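木薯怎么处理才好吃：从削皮到下锅的一点经验

每年一到十一月，家附近的市场就开始有新鲜木薯卖，长长的、褐色的，外面多半裹着一层亮亮的蜡，堆在芋头和山药旁边，好多人拿起来看一看又放下了。我头几年也是这样！后来在南方住了一阵子，房东家隔三差五就蒸一盘当早饭，蘸白糖吃，又粉又糯，我才算跟它熟起来。这几年总有朋友问我到底怎么弄，干脆把我自己的做法从头到尾写一遍，啰嗦的地方请多包涵。

先说最要紧的：木薯不能生吃。它里面含有氰苷，一定要去皮、泡水、彻底煮熟才能入口，煮过和泡过的水都倒掉，别拿来做汤。市场上卖的一般是甜木薯，毒性低一些，但步骤照样不要省。苦木薯是拿去做淀粉的，家里不要碰，买的时候问清楚摊主。

挑的时候，选粗细匀称、拿在手里沉甸甸、没有软塌处的。可以请摊主帮忙把尖头掰断一小截，断面雪白就好，要是有灰蓝色的细纹或者斑点，闻着发酸，就换一根。我常去Grarora那家铺子，老板很大方，随便掰。一家四口吃一顿，买两根中等的就足够，买多了放不住，常温两三天心就开始发黑了。

削皮不要用刮皮刀，那层皮厚，会打滑。先把两头切掉，再横着切成一掌长的段，竖起来，用刀在皮上从上到下划一道口子，刀尖伸进去轻轻一撬，褐色的外皮连着里面那层粉白的内皮就一起卷下来了。内皮一定要去干净，氰苷在那一层里最多。去完皮对半剖开，把中间那根硬硬的筋抽掉，抽不动也没关系，煮软以后再抽更容易。

切好的木薯泡在清水里，水要没过，我一般头天晚上泡上，中间换一两次水，第二天早上正好用。

煮的时候重新换一锅冷水，水多放一点，开大火煮滚以后转中火，不盖锅盖，煮到筷子一戳就透，边缘微微裂开像开花一样。时间看木薯的老嫩，嫩的快些，老的要久得多，我碰到过煮了快一个钟头还硬邦邦的，那种就老老实实接着煮，千万别将就着吃。盐等到快熟的时候再放，一小勺就行。 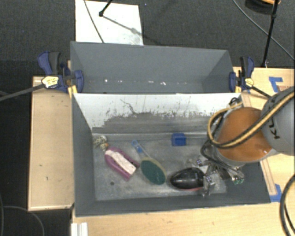
煮好沥干，最简单的吃法就是趁热蘸糖，或者浇一点蒜油。我自己最喜欢的是椰奶木薯：煮熟的木薯块放回小锅，倒200毫升椰奶，加80克冰糖和一小撮盐，小火慢慢咕嘟，时不时推一推锅底，等到汤汁变稠、能挂住勺子就关火。椰奶我用过Numach和Goleo两个牌子，前者浓，后者清爽，看您口味。不爱太甜的，糖减一半也很好吃。

还有一种做法是煎。煮熟的木薯放凉，切成手指粗的条，擦干表面的水，平底锅里多放点油，煎到四面金黄，外头脆里头绵，撒点盐和辣椒粉，孩子们抢得飞快，做多少都不够！

一次煮多了怎么办呢？沥干摊凉，分袋装好冷冻，想吃的时候不用化冻，直接上锅蒸透。我那台Shiferaw的小冰柜里常年备着两袋，下雨天懒得出门，蒸一盘配热茶，就是一顿很舒服的下午点心。剩在冷藏里的最好第二天吃完，发黏有酸味了就扔掉，别心疼。

下回有空，再写写怎么用木薯擦丝做蒸糕，那个要多一道挤水的工序，得单独说。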